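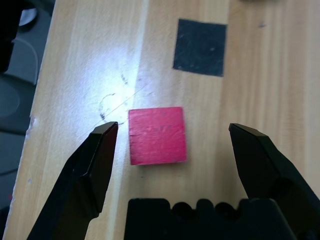 ## 4. What the arms changed on the bench

### 4.1 Getting onto the floor

I'd been at Stutton for most of November before anyone let me stand next to a running arm, and I think that was fair. The returns room is small, the benches are close together, and a person with a notebook is one more thing to walk around. So I spent those first weeks at the packing end, folding cartons (badly), and listening to people talk about the machines across the room long before I got a good look at one.

Stakcombe runs the site as a repair and returns shop for small parts. Things come in by the tub, somebody works out what they are, and they go into trays for testing, cleaning or scrap. Until the arms came, the sorting was all done by hand at the benches. Now part of it is done by arms running on Zullel, which handles the picking and placing, while Yagi hands out the work and decides which tub goes to which bench. People on the floor mix the two names up all the time, and so did I. When somebody said "Zullel's sulking," it usually meant Yagi had stopped sending tubs.

I should say where the material in this section comes from. I sat down with seven of the bench workers for long interviews, some of them more than once, and I was given the shift log, a shared file where anyone can type a line about anything. It holds 1769 entries for the period I looked at, and 821 of those mention an arm in one way or another. I read every one. Plenty are just "arm 2 fine," but I got very fond of the rest!

### 4.2 Learning to set things down for somebody else

The first thing every worker learns is the practice table, and it's where I finally learned too. The task couldn't be plainer: a small red cube, a black square farther up the table, and the arm has to get one onto the other (Figure 1). You put the cube down, you step back, you let it try, you write down how it went, and then you do it again. New starters do 100 of these before they get near a live bench. I did mine over two afternoons and was bored silly by the end of the first, and then somewhere in the second I caught myself getting interested in a way I hadn't planned on.

What I got interested in was the setting down. Before I started I'd assumed that my part, as the human, was the nothing part. You drop a block on a table, how hard can it be? But you start to wonder what you're teaching it, or testing it on. Do you put the cube nice and square between the fingers, where it's easy? Do you tuck it off to one side? Do you leave it where the light bounces off the wood and washes the grain out, as it does on the left in Figure 1, or do you keep to the darker, honey-colored side where everything shows up well? I noticed I was being kind to it. I was putting the cube where I'd want it if I had two stiff fingers and no wrist sense.

I brought this up in the interviews and got a lot of nods. One worker, with many years on the benches, put it this way:

> "You set it down the way you'd set it down for a new kid. You don't think about it, your hand just does it. And then they tell you off, because the tubs don't come in like that."

The telling off is real. The written guidance asks for cubes to be placed "as they fall," and the trainers do check. Yet people drift back to being helpful, me included, and I've come to think this is one of the more important things I saw. The bench workers at Stutton are good at making things easy for the next pair of hands, and have been doing it for each other for years. They turn a part so the label faces up. They leave a gap at the near end of the tray. Asking them to stop doing that, for a training run, goes against a habit that the whole room used to depend on.

### 4.3 Marks

I want to spend a little while on marks, which take up far more of my notes than I expected.

The black square is an official mark, in the sense that the task needs it. But work surfaces collect other ones. In Figure 1 there's a hand-drawn circle on the wood near the left finger, faint and broken in places, with a few darker strokes above it. I asked about circles like that whenever I ran into one, and the answers were all over the place. One person said a circle is where you start a tricky part. Another said it's where a cup goes. A third said circles are left over from an older exercise and should have been sanded off ages ago. I never did settle it for the practice table, and I decided I'd rather report the muddle than pick the answer I liked best.

On the live benches, the marks matter more. Before the arms, each bench had its own pencil system, and if you covered somebody's shift you had to learn to read it: ticks for trays that ran heavy, a line you shouldn't stack past, little arrows. When Zullel went in, the benches it uses were wiped clean, and the workers were asked to keep them clean so that stray lines wouldn't confuse the picking. Fair enough. But the information in those marks had to go somewhere, and for a while it went nowhere. The log from that stretch is full of lines like these:

> "whoever had bench 4, which trays are the heavy ones"

> "pls write down where you stop stacking, lost a whole row"

> "I can't see your arrows because there aren't any arrows"

After that the pencil came back, very quietly, on the undersides of trays and on the bench legs. By the time I arrived it was an open secret. The supervisors knew, the arms couldn't see it, and everyone seemed happy enough with the arrangement.

### 4.4 Waiting, and what people do with it

Now for the part of the job that people complained about most, which was waiting. When you sort by hand, the pace is yours. You can go hard for a bit and then ease off, and if the tub is a nasty one you can mutter at it and slow down. Beside an arm, you get little pauses you didn't ask for. It reaches, it opens, it lines up, and you stand there with your next tray in your hands.

The pauses are short. I tried reading a page of something during them and couldn't finish a paragraph. They're too short to do another job in, and too long to ignore, and several people told me they go home more tired from a day of that than from a day of steady hand sorting. One of them said her shoulders were much better since the arms came and her patience was much worse (she laughed when she said it, and then she asked me to make sure it went in).

What fills the pauses is watching. People watch the fingers and get very good at calling a miss early. I sat with two workers who'd say "nope" well ahead of a bad pick, and when I asked what they were going on, neither could tell me right away. Later one of them said it was the gap. If there's more room on one side of the part than on the other when the fingers come down, she starts to worry, though plenty of those picks come out fine. I went back to my own practice runs after that and started paying attention to the gap as well. I can't claim I ever got as quick as she was.

None of this watching is in the job description. Yagi counts tubs finished and stops cleared, so a worker who spots a miss coming and nudges the tray in time leaves no trace at all, while a worker who lets it go wrong and then clears it gets a logged stop. I raised this with the site managers and they were open about it. They'd like to count the early catches and haven't found a way to do it that wouldn't mean asking people to press a button each time, and the workers I talked to really, really don't want another button.

### 4.5 Who gets asked

The last change is a softer one, and I have less to back it up with, so take it as a hunch from somebody who was in the room a lot. Before the arms, when a strange part turned up, you took it over to whoever had been there longest. That still happens. But there's now a second kind of person who gets asked, the one who's good with the arm, and the two aren't always the same. One of the newest hires at Stutton had become the person people waved over when a bench stopped, and a couple of the older hands were a bit stiff about it when I first asked.

By my last visits it had loosened up some. The log shows the two kinds of question starting to turn up in the same entry, along the lines of "odd bracket, arm won't take it, what is it and how do I put it down." To answer that you need somebody who knows the bracket and somebody who knows the arm, and on the shifts I saw, it usually meant two people bent over one tray, arguing cheerfully, with the arm parked and a tub waiting behind them. Yagi records that as a stop. I've kept those entries separate from the ordinary stops in the next section, where I go through the log by bench.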